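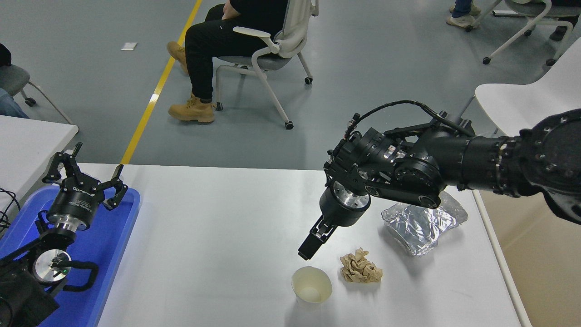
What Happens to Things We Throw Away

Waste is anything a person no longer wants. Most of it is made of a few basic materials: paper, metal, glass, plastic and food scraps. Each material behaves in its own way, so each one has to be handled separately before it can be used again.

Paper

Paper is made of fibers, which are tiny threads that come from wood. At a recycling mill the old paper is mixed with water until the fibers come apart. The gray, soupy mixture is called pulp. Pulp is cleaned, spread on a screen, pressed and dried. The fibers get shorter every time this is done, and in the end they are too short to hold together.

Paper cups are harder to recycle than plain paper. Many have a thin plastic lining that keeps a drink from soaking through. The lining must be removed from the fibers, and only some mills have the machines to do it.

Metal

Aluminum foil and drink cans are melted in a furnace. Aluminum melts at 660 degrees Celsius. The liquid metal is poured into molds and cools into blocks called ingots. Aluminum can be melted many times without getting weaker. Foil should be wiped clean and pressed into a ball, as small flat pieces can slip through the sorting screens.

Sorting

The sorting plant at Skorkirbridge has 11 moving belts. Magnets pull out steel. Aluminum does not stick to a magnet, so a different machine, called an eddy current separator, pushes it off the belt. Blowers lift light paper away from heavier glass. The plant fills 23 trucks a day, and each November the belts are stopped for three days of repairs.

Words to know

Fiber: a very thin thread.
Furnace: a very hot oven for melting or burning things.
Ingot: a block of metal.
Pulp: wet, mashed-up fibers used to make paper.

Page last checked 10 June 2022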